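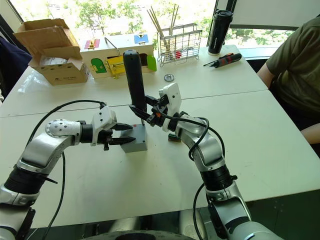
Wemaldale Allotment and Garden Club
Minutes of the February meeting, held in the back room of the library

Taken by me, Malou Hjaltested, as I was the one with a pen. Chair was Ketill Kragh. We had 21 people through the door, which is a very good turnout for a wet evening, and we ran out of chairs before we ran out of cake. Started at 7:05 pm.

1. Last meeting's minutes

Approved with one correction. I wrote that the plot on the corner of Dokano Road had "good drainage" and the two people who garden it would like it known that it has terrible drainage and always has. Sorry! Fixed.

2. Water

This took up most of the first half hour. The standpipe by the lower gate is still leaking at the joint and the puddle has now reached the path. Ketill called the town in January and was told it was on a list. He called again last week and it was on a different list. We talked about fixing it ourselves, and several people offered, but the pipe belongs to the town and we don't want to be on the hook if it bursts. Ketill will go down to the office in person and take the photos of the path with him.

Until then please turn the tap off all the way, and if you can't get it to close, put a bucket under it and let me know. The water gets turned on for the upper plots at the end of March as usual, frost allowing.

The rain barrel idea came back up. Sandhu, the building supply place out past the bridge, has used food-grade barrels for $30 each and will hold some for us if we say how many we want. I passed a sheet around and got 8 names. It's still going, so catch me if you missed it. You'd have to pick up your own, or bribe someone with a truck.

3. Seed order

The group order goes in at the end of this month. I have most of your forms but not all of them, and I can read most of those but not all of them — whoever wants "blue something, 2 packs," please come and find me.

We had a long chat about potatoes. Last year's early ones did badly for nearly everybody on the low side and fine up the hill, and opinions were split between blight, the cold May and plain bad seed potatoes. We agreed to order two kinds this time and have people keep a note of what they planted where. I said I'd make a simple chart for the shed door. Pencil on a string, the whole works.

No on the giant pumpkin seeds as a club purchase (the vote was close, and I was on the losing side). You can still buy your own.

4. The shed

Shed needs a new roof felt before spring. We had one quote from Stilero and it was higher than we hoped, so we're getting another before we decide anything. Ketill thinks the wood underneath is sound apart from the back corner, where you can push a screwdriver in. I'd rather he hadn't tried it, but now we know.

The padlock code changes on the first of March. I'll give it out by phone and won't be putting it in here, so please don't write it on the fence again.

Also, three of the shared forks have gone home with somebody. They have green tape on the handles. Just lean them against the shed, no questions asked.

5. Compost

The left bay is ready to use and it looks gorgeous, dark and crumbly all the way down. One wheelbarrow per plot to begin with, and after the first week of April it's open to anyone. Middle bay is resting. Right bay is the one for new stuff. Please no more cooked food, and no more of the so-called compostable cups, we dug up a whole stack of them and you could still read the lid.

6. Plant sale

The plant sale will be in May, in the church parking lot again if they'll have us. We need tables, pots and people to grow extra tomatoes. I've already got trays all over my windowsills so put me down for those. Someone suggested charging for tea this year and there was quite a bit of feeling on both sides. We left it for next time.

7. Anything else

Plot 3 is coming free at the end of March and there's a waiting list, so please don't promise it to your cousin.

The robin is back in the old watering can. Leave the can where it is.

Finished at 8:40 pm. Next meeting is in March, same room, and Ketill is bringing the chairs from his garage.

To do
Ketill: town office about the standpipe, second roof quote, chairs
Me: barrel list, seed order, potato chart, chase missing forms
Everyone: forks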